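Trolden Test Loop: Progress Report to the Aasen Fund
Prepared by Maiara Falcão, instrumentation lead
Feb 2, 2020

Status of the work

The flow loop at Trolden has been running since the end of July. It was built to compare three ways of measuring liquid level in a closed, pressurized tank: a differential pressure cell with a wet leg, the same cell with remote seals, and a guided wave radar probe. The first two have finished their main test series. The radar series is a little more than half done, for reasons given below.

To date we have logged 1,136 hours of operation with the tank under pressure. The original plan called for more by this point, but we lost time in the fall to a leaking flange on the lower tap and again when the circulation pump had to go back to Likis for a new shaft seal. Both repairs were covered by the contingency line and no further money is requested for them.

Wet leg series

Mesfin Gidey ran this series and wrote it up in full. The cell held its zero well when the fill fluid stayed at a steady temperature. When we heated the tank room overnight and let it cool in the morning, the zero moved, and it moved in the direction the density calculation predicts. The correction now built into the logging software removes most of the shift. What is left is close to the repeatability of the cell, and we do not plan to chase it further.

We did find that the wet leg has to be topped up more often than the manual we wrote for Lisley suggests. The manual will be changed.

Remote seal series

The remote seals were slower to respond, as expected with long capillaries. The larger problem was the low side capillary, which was routed past a steam line during installation. It has been moved and insulated, and the affected runs have been thrown out and repeated. Ingegerd Løken is preparing the comparison tables. She has asked for a second set of seals with shorter capillaries, and we can pay for these from the existing equipment budget.

Gauge calibration

All pressure instruments on the loop were checked against the deadweight tester before and after each series. We made 215 calibration checks in all. One transmitter, PT-4 on the pump discharge, read high at the top of its range on two visits in a row and was replaced. The readings from PT-4 are not used in any level calculation, so no results change. 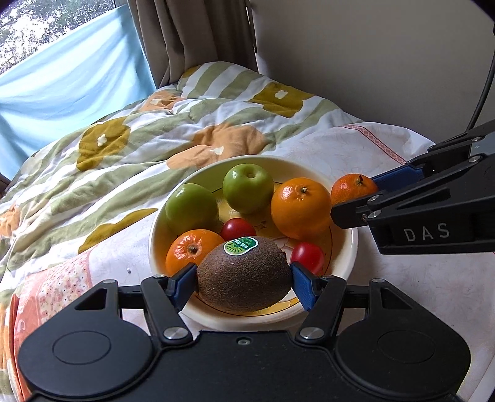
Radar calibration is the part of the work that has fallen behind. The probe reads well in clean water, but foam on the surface weakens the echo, and our foam generator does not yet give the same foam twice. Fiachra Phelan has rebuilt the air inlet and is testing it in the small tank before it goes back on the loop. He also had to work out how to grade the foam. We now use a simple size scale for the bubbles that the operators can apply through the sight glass without a ruler: cherry tomato, kiwi, orange. Foam at the orange end of the scale collapses too fast to matter. Small bubbles last longer and give the worst echo loss, and a finer grade will have to be added below cherry tomato for the detergent runs. Once the inlet is accepted we expect the remaining radar runs to go at the normal pace.

Spending

Spending stands at 80 percent of the grant. The largest remaining item is the data logger upgrade, quoted at 4,000 dollars, which was approved in the last review and has not yet been ordered. Travel to Lisley came in under budget. Staff time is over budget by a small amount because of the repeated seal runs, and the two roughly cancel out.

Staff

Cremilda Bastos joined the project as test technician and has taken over the daily loop checks from Mesfin. He stays on part time to support the logging software.

Work planned for the next period

Finish the foam trials in the small tank and refit the generator to the loop.
Complete the radar series, including the detergent runs.
Install the short capillary seals and repeat the step response test.
Order and install the data logger.
Issue the corrected manual to Lisley.

One decision is needed from the fund. The loop could stay in place after the radar series ends, or it could be drained and the tank returned to Aasen's own stores. Keeping it would allow a winter test of the wet leg with the room heating off. We would like an answer before the logger is installed, as its mounting depends on which way this goes.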